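Why Do Things Get Sorted Into Bins?

Have a look round your bedroom for a moment. Perhaps you have a drawer for socks, a tub for building bricks and a pot for pencils (and perhaps one more box where everything else goes, because nearly every house has one of those!). Every time you drop a sock in the sock drawer you are doing a job that people have been doing for a very long time, and that job is called sorting.

What is a bin, then?

When grown-ups in a warehouse say "bin", they don't mean the smelly one outside the back door. They mean an open box with a flat bottom and straight sides, and it might hold screws or teddy bears or tins of soup. The top is left open so that whatever is inside can be reached quickly, and lots of bins are exactly the same size, so they sit neatly side by side on a shelf.

Why not just use one enormous box?

Imagine that all 86 of your felt tips, your wellies, your recorder and your lunch were in one great big box. Finding the purple pen would take you until bedtime, and I should think your sandwiches would be rather flat by then. Smaller bins mean less rummaging. At the Hovari toy warehouse there are 903 bins, and each one has its own number, a bit like the houses on a street. If you know the number, you know where to walk.

Why are so many bins plain grey?

Bright colours are lovely, but a plain colour makes it easier to spot what is lying at the bottom. Try it yourself with a red button on a red jumper, and then the same button on a grey one. Which did you find first? Plain bins also look the same as each other, so if one breaks you can swap in another and carry on.

Reaching in

Getting something out of a bin is trickier than it sounds. The sides get in the way of your elbow, the corners are awkward, and you have to come down from above without knocking everything about. Your arm is very clever at this. It bends at the shoulder, the elbow and the wrist, and your fingers do the last little bit. A big arm made of metal needs joints too, and cables running along it down to the part that does the gripping.

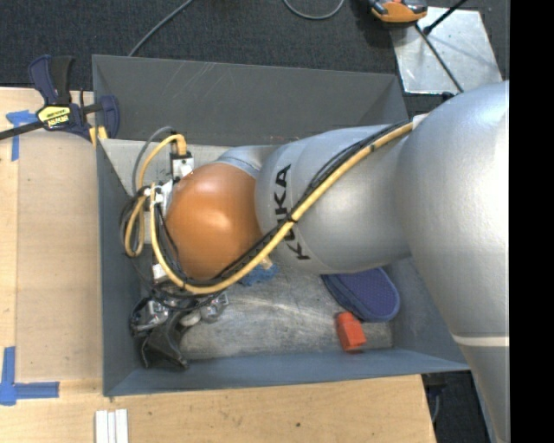
Try it at home

Find a shoebox and put 17 small things in it, such as buttons, pegs and dried pasta. Now shut your eyes, reach in and try to take out only the pegs. Then sort everything into little pots and have another go. Which way was quicker?

Words to remember

Bin: an open box for keeping things in.
Sorting: putting things that go together in the same place.
Joint: a part where something bends or turns.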